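Visiting the Old Wutar Lockup: your questions

8 July 2025 | By Veerle Van Leeuwen
4 min read

We get the same emails every week so here are the answers in one place. Still stuck? Ask at the desk.

When was it built?
Two dates, depends what you mean. Front block with the courtroom is first. The cell wing went up nine years later when the county ran out of room. The date over the entrance is for the front block only, so please stop writing to tell us it's wrong.

Who designed it?
A county surveyor by the name of Postma. Only building of his still standing in town. His grain exchange burned, his own house was pulled down for the bypass.

Why does it look so fancy for a jail?
The judges came in by the same door. Money went on the front: carved keystones, the big stair, the arched windows. Walk round the back and it's plain brick all the way up.

Was it ever a prison?
No. Jail. People waiting for trial or doing short sentences, mostly debt, drunkeness and petty theft. Longer sentences went to the state prison by train.

Were there executions?
None on site that we can find in the county books. The story about the yard comes from a newspaper piece printed long after closing. Bindu Chowdary went through the sheriff's ledgers and wrote it up, copy in the reading room.

How many cells can I see?
Six, all on the ground floor. Upper tier is closed, floor isn't safe for groups. Five of the six are as they were at closing. The last one was stripped in the records office years and is staying that way.

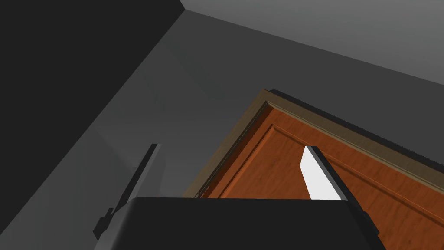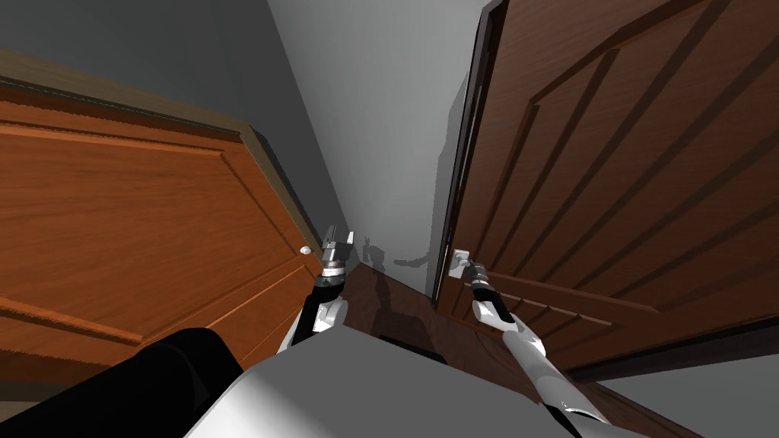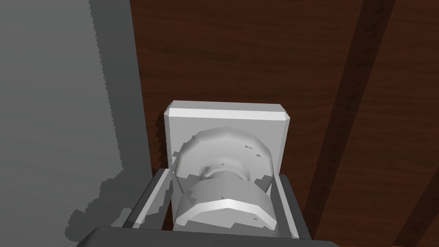

Computer renderings. Middle one: wooden doors either side of a narrow hallway.

How long does a visit take?
Allow two hours if you want the courtroom as well. Cells only, less than that. School groups always run over.

Do I need a guide?
For the cell wing, yes. Courtroom and front hall you can wander. Nayara Lopes does most of the English tours, Milan Stevens does the architecture one, which is longer and has a lot more stairs in it.

Is there step-free access?
Front hall, courtroom and reading room, yes, use the side ramp. Cell wing has two steps down and a narrow turn. We have a portable ramp but need to know the day before.

Can I take photos?
Yes, no flash in the reading room. No tripods on tours. Weddings and film shoots, write to the office first, fees are on the hire sheet.

What's happening with the roof?
Bruvard are doing the slates on the front block. Scaffolding stays until October. The clock is off its bracket and won't strike untill they're finished.

Will the building be turned into apartments?
The Prinov plan was withdrawn. Nothing else has been filed with the city as of today. Front block and cell wing are both listed, the old stable isn't.

My great-grandfather was held there. Can you look him up?
Maybe. Ledgers are patchy, one whole run is missing. Send full name, rough year and the charge if you know it. Karlijn Van Hecke handles these, expect a wait.

Where do I park?
Street parking on the east side, or the lot behind the library. Not the yard please, gate gets locked at closing.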